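3.2 Soil probes and the watering schedule

The Orno plot was split into 32 strips, each planted with the same bean variety and fed by its own drip line. Half of the strips were watered on the fixed schedule the growers already used. The other half followed readings from soil probes buried at two depths. Readings went to a base station every 9 minutes and were stored with the valve times.

Two probes failed in November and were replaced with spares from the Cesitz plot. We dropped the readings from the day before each swap. Strips next to the access road dried faster than the rest under both schedules, so they are reported separately in Section 4.

Picking was done by hand, and each strip was weighed on its own. Work on machine handling is outside this paper.

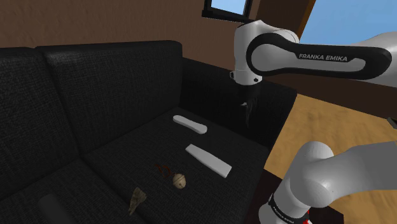 Figure 2. Rendered sample scene with a robot arm and small objects on a black sofa.

Valve times were checked against the flow meter on the main line. Where the two differed, we used the meter.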